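Jellard Bed Linen Set: data card

Short clips and written notes on household bed making, bedding on and bedding off.

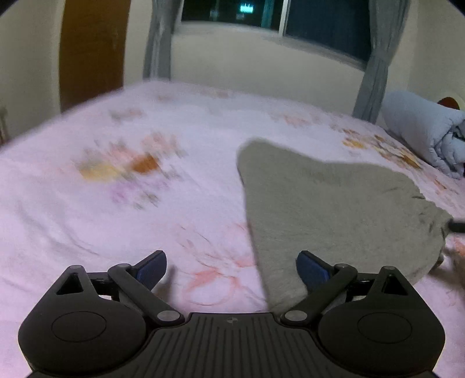

What counts as one episode in this set?
One episode is a single bedding task on a single bed, from the first touch of the fabric to the moment the hands leave it. Changing a pillowcase and tucking a fitted sheet on the same bed are two episodes, even if they were done back to back.

Contents

The release holds 500 episodes from 89 beds. Each episode has a folder with the clip, a notes file and a small table of step times. Beds are numbered in the order they were entered. Numbers are not reused when a bed is withdrawn, so gaps in the sequence are expected.

clips/ one video per episode
notes/ one plain text file per episode
steps.csv start and end of every labeled step
beds.csv one row per bed: size, mattress depth, access
linen.csv one row per fabric item

Tasks

spread: lay a flat sheet over the mattress
smooth: remove wrinkles from a sheet already in place
tuck: fold the loose edge under the mattress
corner: seat one fitted corner, or fold one flat corner
strip: take the sheet off and leave it in a pile
case: put on or remove a pillowcase

Smooth is the label most often argued over. Annotators mark it as started when the fabric is first pulled or pressed with the sheet already covering the mattress. Pulling the sheet to center it is still spread. If both happen in one motion, the label is spread and the notes file says so.

Linen

Printed and plain fabrics are both included. For prints, linen.csv gives a ground color and up to three motif colors, using the color list at the bottom of the file. Florals on pale grounds are entered with the ground color first (pink, cream, white) and the motifs after it. Stripes have an extra column for direction relative to the long side of the bed.

Fiber content is copied from the sewn label when there is one. Where the label is missing or washed out the field reads "unknown" and should be left that way. Please do not fill it in from the clips.

Wrinkle score

Every smooth episode carries a score at the start and at the end, from 0 (flat) to 4 (bunched). Scores are given by eye. Printed patterns make shallow folds harder to judge, and scores of 1 and 2 on busy florals should be treated as interchangeable. Two annotators scored each episode; where they differed by more than one step, Debora Costa made the final call and the row has an "r" in the review column.

Episode length

The upper limit is 60 seconds. Longer attempts were split at a step boundary and share a group number. Strip episodes are the shortest group, and corner episodes vary the most, mainly with mattress depth.

Splits

Train and test are split by bed, so no bed appears in both. Linen is not split the same way. A few sheets moved between beds in the Jiltville homes and can turn up on either side. Use the linen_id column to filter them out if unseen fabric matters to your work.

Known problems

Mattress depth is missing for the Skitora guest rooms.
The Bortolotti beds stand against a wall on one long side, and tuck was done on the open side only.
Fast passes leave motion blur on the print. These clips were kept.
Some January notes files use "top sheet" for flat sheet. The labels in steps.csv are correct.
Duvets and quilts are out of scope. If one was on the bed, it was taken off before the episode.

Changes in version 2

Task "fold" removed and its episodes relabeled as strip or corner.
Motif colors added to linen.csv.
Step times rounded to a tenth of a second.

Corrections

Send the episode number, the column and the value you believe is right. Corrections to wrinkle scores need a time in the clip as well. Debora Costa goes through the list on Saturday and accepted changes go into the next version.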